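The Cap Problem

Three pairs of grippers, two arms and a lot of bottles: how a small test shop in Vorncombe decides which hands are worth buying

By the third hour of a gripper trial, the people doing it have stopped talking about robots and started talking about threads. Coarse threads, fine threads, threads with a safety ring, threads that catch a quarter turn early. At Plivevwood, a test shop on the east side of Vorncombe, a whiteboard near the door has a running list of them.

The shop takes in grippers, wrist cameras and controllers from makers and from buyers who are about to spend money on them, and puts them through a set of household and light packing jobs. Small parts makers want to know if a two-finger hand can hold a washer. Food packers want to know if it can close a jar. Almost everyone, sooner or later, asks about bottles.

A bottle is an awkward thing for a machine. The body is wide, light and often round. The cap is small and has to be turned while it is pushed or pulled in a straight line, and the line moves as the cap travels along the thread. People do this with one hand holding and the other turning, and make small corrections all the way through without noticing. A pair of arms has to be given those corrections, or has to work them out from the cameras and the force on the fingers.

The fall trial at Plivevwood compared three finger designs for the same parallel gripper. The first was a flat pad with a soft face. The second was a wider finger with a shallow V cut into it, meant to center round objects. The third was a long taper, narrow at the tip. Each set ran on the same two arms, on the same table, with the same cameras at the wrists, so that a change in the results could be put down to the fingers.

Six tasks were on the sheet: open a bottle, close a bottle, pick up a screwdriver and set it down facing the other way, move a clear plastic tub without crushing it, pull a bag off a hook, and put a lid on a pot. Over the course of November the shop logged 2389 attempts. An attempt counted as a success only if nothing was dropped and no one touched the table.

The flat pads did well on the tub and badly on caps. They could hold one, but the pad was so deep that it hid the cap from the camera on the same wrist, and the software was left guessing about the last half inch. The V fingers were the best of the three at holding a bottle body still. They were close to useless on the bag.

The tapers were the surprise. On paper they should be worse at holding anything heavy, and they are. With a full bottle the tips spread a little under load and the bottle begins to turn in the grip. But they reach into small gaps, and they leave the cap in view for most of the approach. On opening and closing they came out ahead of the other two by a clear margin, and on the screwdriver they were level with the pads.

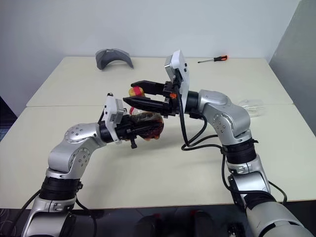 Opoku, which supplies controllers to two of the shop's regular customers, sees it differently and said in a written reply that the fingers are getting credit that belongs to timing. Its view is that most failed caps are lost in the moment of first contact, when one arm pushes before the other has finished bracing, and that a faster link between the two arms would have lifted all three designs by the same amount.

There is something in that. The shop reran the closing task with the two arms tied more tightly together in software, and the flat pads improved. The tapers improved too, by less. The order of the three did not change.

Cameras turned out to matter more than anyone had planned for. A wrist camera sees the fingertips from close up, and on a clear bottle neck it sees a good deal of glare as well. The test crew moved the overhead lamp twice before the numbers settled down, and one full afternoon of runs had to be thrown out when a camera bracket was found to have shifted. Cables were a smaller and more constant annoyance. A loop hanging under a wrist can brush the table on a low approach, and the force reading picks that up as contact. The crew now checks the slack on both sides at the start of each session.

Price is the other column on the sheet. Fingers are cheap next to an arm, and a shop that handles mixed goods can keep more than one set on the shelf. Swapping a pair by hand takes a few minutes with a hex key – a bit longer if the camera has to be calibrated again, and it usually does. Automatic changers exist, but they add weight at the wrist, and the arms in this trial did not have much to spare.

For buyers the shop's advice is plain. Bring your own objects. A bottle from a catalog test kit has a clean thread and a stiff wall, and the one on your line may have neither. Run each task long enough to see the hand get tired, meaning long enough for the pads to pick up dust and the screws to work loose. And write down the failures by type, so that a slip and a missed cap do not end up in the same total.

A second round is planned with a partner lab in Prevcombe, using the tapers with a rubber sleeve over the tips. The sleeves add grip and take away some of the view. The bottles stay the same.

Related stories
What a wrist camera can and can't see
Soft pads, hard pads: a buyer's guide
Two arms or one? Packing lines do the math
Prevcombe lab opens its test floor to outside firms
Keeping cables out of the way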